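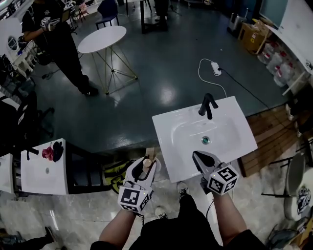
Vasiliki Dimitriou wrote: is it both hands or only the left one? If both, I'd look at the clock before anybody touches the markers again.

Ticket 366 – Prulaseck student project, hand tracking
Title: left gripper pose jumps at the sink station
Opened by: Fiifi Zakaria
Priority: high (demo on Tuesday)
Status: open

Both, but left is way worse. Right jumps maybe once an episode, left does it every time you reach down toward the basin. Pose goes off sideways, hangs there, snaps back. Replay in Brultero looks like the arm got kicked.

Setup same as last week. Cube on each gripper, headset on, one person per station. Brultero restarted twice, no change.

Tried so far
– wiped the marker faces, dry cloth. Nothing.
– swapped left and right grippers. Jump stays on the LEFT HAND, doesn't follow the gripper. So not the cube I think
– dropped exposure one step. Fewer jumps, but the picture got noisy and grasp labels went bad. Put it back.
– redid calibration, took forever, same result

Log from the worst episode, 400 frames, 182 with no left pose at all. Right hand in the same episode is fine apart from one blip.

Amerley Gyamfi, 2:10 pm
Did you recalibrate before or after the swap? IDs are tied to the hand in the config. If you swapped and then calibrated you may have written the old cube's offsets onto the wrong side.

Fiifi, 2:25 pm
After. ugh. Ok so swap test is worthless. Redoing it.

Fiifi, 3:05 pm
Swapped back, restored the config from the shared folder, ran five episodes at the sink. Still jumps in all five. Swapped again properly this time, IDs edited by hand – jump stays left. So same answer as before but now I beleive it.

Then took the same pair over to the bottle task. Upright pick, amber cap one. Holds the bottle fine, and left pose is clean start to finish.
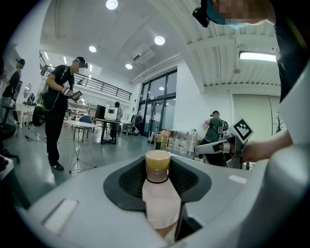

Conceição Guerreiro asked whether the bottle people stand further back than the sink people do, because with your elbows tucked in the left cube turns edge-on to the headset and the solver has only one face to work with.

Fiifi, 3:40 pm
Yes!! Stood right up against the basin and got it every time. Half a step back, elbows out, nearly gone. But you can't reach the drain side from there without leaning, and leaning brings some of it back.

So two things mixed up
1. stance
2. something in the config, one face drops out even when I can see it plainly in the headset view

Vasiliki, 3:50 pm
For 2 open the left block and check the face size. Lamisi Addo reprinted a sheet in October for the Falcão pair and it came out slightly small. If someone copied that block over you'd get one face disagreeing with the rest, and the solver throws it out.

Fiifi, 4:15 pm
Found it. Left block, top face, Falcão size. The shared folder copy has it too, that's why restoring didn't help. Changed it, reran at the sink in the good stance – no jumps. Bad stance, one short one.

Amerley, 4:20 pm
Please fix the shared copy as well, the Drallcombe group pulls from there. And don't delete today's sink episodes, just tag them. We can re-solve from the raw video.

Fiifi, 4:35 pm
Shared copy fixed, old one kept with _bad on the end. Episodes tagged left_pose_check.

Still to do
– tape line on the floor for the sink stance, Conceição has the tape
– re-solve the tagged ones overnight
– somebody else run the sink task, I'm used to it now and probly cheating with my elbows

Status: waiting on re-solve
Assigned: Fiifi, Lamisi for the second run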